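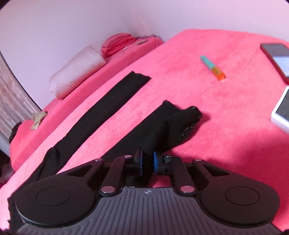 Sorting black socks on a pink blanket

I do laundry at the end of the month, and May's load was mostly black socks. Black socks are a matching problem with very little signal. Two long ones from different packs look identical under a ceiling light at 9 in the evening, and the difference only shows up when one slides down inside a boot and the other does not.

For years I sorted them on the floor, which is dark wood, and the error rate was what you would expect. The bed is a better surface. The blanket is bright pink and plush, so a black edge reads clearly against it and the outline of the cuff can be compared without picking anything up. The drawback is lint. A fuzzy blanket gives and takes fibers, and black knit keeps all of them. I accept this and go over the cuffs with a roller afterward.

The procedure has not changed much since I wrote about the dresser:

Lay the first sock flat and straight, heel down. Do not stretch it.
Lay the candidate next to it, cuff to cuff.
Compare the cuff first, then the length, then the toe seam.
If all of them agree, it is a pair. If the cuff disagrees, stop there.

The cuff goes first for a practical reason. Length is unreliable after a few washes, and toe seams vary within the same pack. The cuff holds its ribbing longest. When it starts to fray it does so in its own way, and a frayed cuff next to a crisp one usually means they were bought a year apart.

I keep a felt-tip marker within reach for the ones I get wrong repeatedly. A small dot inside the cuff of each sock in a pair settles the question for good, at least on the gray ones. On black you need a paint pen or a stitch of colored thread. Annunziata Gatti wrote in after the last post to recommend the thread, two short stitches in a different color for each pair, and I have done 2 pairs that way so far. It takes longer than I would like. The stitches have held.

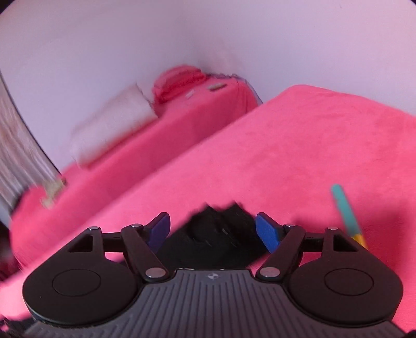 Folding is a separate question from matching and should be done as a second pass. If you fold as you go, every late discovery means unfolding something. I leave matched pairs flat on top of each other until the basket is empty, then fold them all at once: in half, then in thirds, no balling. Balling one cuff over the other saves a few seconds and ruins the elastic in the outer sock.

Muireann Mac Suibhne, with whom I shared an apartment for a long time, balled everything. We did not discuss it.

Singles go into a cloth bag on the back of the door. They get two more laundry cycles to find a partner. After that they become dust rags, and a long sock over the hand is very good on window blinds.

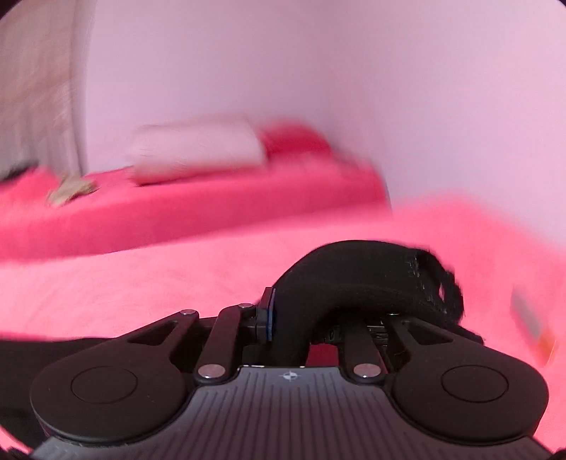 Filed under: Laundry, Bedroom

Next month is the sweater shelf, which has been sagging at the left end since winter. I have a bracket for it and have not yet found the stud.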